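玩具厨房的尺寸问题：访埃卡特琳娜·莫尔多万

2026年10月21日　采写：鲁斯·迪尔克斯（Roos Dierckx）

埃卡特琳娜·莫尔多万（Ecaterina Moldovan）在Skusard负责过家家类玩具的选品和配套。她手上的Tririco系列由餐具、小家电模型和仿真食物组成，目录里现有585个编号。采访前她已经把一部分样品摆到白色台面上，谈话基本围绕这些样品进行。

她先解释了选品的顺序。“多数人从食物开始挑，我从盘子开始。盘子的直径定下来，其他东西的上限就定了。瓶子能不能平放在盘子里，碗和盘子能不能同时放在一块台面上，都要量过才知道。”Tririco的标准盘直径为210毫米，这个数值从第一版沿用至今，中间改过一次边缘弧度，直径没有动。

毛绒类食物

毛绒食物在系列中单独成组，与硬质餐具分开验收。莫尔多万认为，毛绒件的主要问题是轮廓。硬质件的轮廓由模具决定，毛绒件的轮廓由裁片、缝份和填充量共同决定，同一批货之间允许有偏差，偏差允许到什么程度需要事先写明。

“香蕉是比较麻烦的一件。做成整根的很简单，两片布一缝就行。做成剥开的，皮要分成几瓣，每一瓣都要能翻下来，又不能软到完全没有形状。果肉部分要用另一种颜色，和皮的黄色拉开。”她说，皮瓣的长度不追求一致，长短有别时更容易看出是剥过的，但根部的缝线必须加固，受力都集中在那里。

草莓的情况不同。草莓形状简单，辨认主要依靠表面的籽点和绿色的萼片。系列允许两种大小、两种红色并存：一种偏珊瑚粉，籽点颜色浅；一种红得更深，籽点颜色也深。“有客户问为什么不统一。我的意见是不必统一。孩子分拣的时候，大小和颜色本身就是条件。统一以后，这个玩法就少了一层。”

萼片的缝法有明确规定。每片尖角单独裁出，叠放后一次缝在果体顶部，不用胶。莫尔多万提到，早期有供应商用热熔胶固定，外观没有区别，拉力测试过不了，整批退回。此后图纸上加了一行字，注明此处不得用胶。 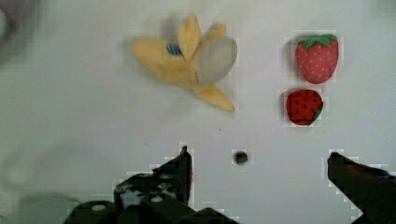
餐具与小家电

硬质餐具的验收项目较多，包括边缘、壁厚、色差和叠放。莫尔多万把色差放在首位。绿色餐具分属不同的模具，注塑批次也不同，放在一起时必须看不出明显差别。“沥水篮和杯子我要求同一个浅绿。单看哪一个都没问题，摆在一起差一点就很明显。所以验色一定是成组验，不单件验。”

沥水篮的另一项指标是孔。孔径过大，手指可能卡住；过小，注塑时容易堵，修边工时上升。现行图纸给出的是一个范围，由工厂Marinho在范围内自行选定，选定后不得更改。两端的把手做成扁平的，便于抓握，也便于装箱时贴着箱壁放置。

盘子选用带透光感的淡紫灰色。她说明，这种颜色与大多数食物都有足够的反差，红色的番茄酱瓶、黄色的香蕉、橙子片放上去都看得清楚。早期曾试过白盘，放在白色桌面上边界不清，年龄小的孩子会把东西放到盘子外面，后来停用。

谈到番茄酱瓶，她的说法比较谨慎。瓶子属于大件，平放时几乎占满整个盘子的直径，竖放又需要稳定的底面。“说明书里建议竖着收，不过大家都是随手一躺。躺着也可以，瓶盖不掉就行。”她对标签的要求是印刷清晰、边角不翘，对内容没有特别要求。

小烤箱是整套中体积最大的一件，包装尺寸由它决定。金属色外框配深色外壳，前方装一根黑色把手。莫尔多万建议在台面上给它固定一个位置，通常靠边，中间留给盘子和碗。“它放中间，别的东西就没地方放了。放在右边还是左边，看孩子习惯用哪只手。”
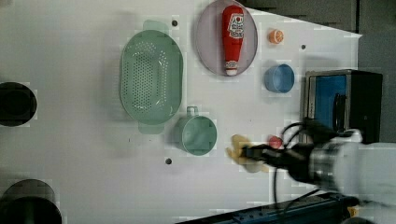

白色台面上的餐具与食物玩具：淡紫灰色盘子、番茄酱瓶、浅绿色沥水篮和杯子，右侧为小烤箱。

收纳

收纳方面，莫尔多万给出的方案按材质划分，不按用途划分。毛绒件装布袋，硬质件装箱，两者不混放。理由是清洁方式不同：硬质件可以整箱冲洗后晾干，毛绒件只能单独处理，水洗后须完全干透才能入袋。

硬质件装箱时先放烤箱，再放沥水篮，杯子和小碗放进沥水篮里，盘子竖插在箱壁一侧，橙子片一类的小件最后放。按这个顺序，她本人收完一套需要10分钟左右，其中一半时间用在找小件上。她建议小件另备一个带盖的盒子，Cinard有一款尺寸合适，3个并排刚好是箱底的宽度。

“盒子外面要贴标签，写字或者画图都行。不识字的孩子看图。画一个橙子，他就知道橙子放哪里。”

对于零件缺失，她的态度较为务实。整套玩具用过一段时间后，缺件属于常态，没有必要为此重新购买整套。Tririco的食物件可以单独补，编号印在布标或底部。餐具件目前只能成组补，原因仍然是色差：单件补来的杯子与旧沥水篮很可能对不上色。

采访最后谈到下一批样品。莫尔多万表示，11月将收到新版小碗，蓝色，碗口加厚，其余尺寸不变。香蕉的皮瓣也在改，准备换一种稍硬的衬布，让皮瓣翻开后能保持角度。旧版不会召回，两版会同时销售一段时间，编号末位不同，订货时需要注明。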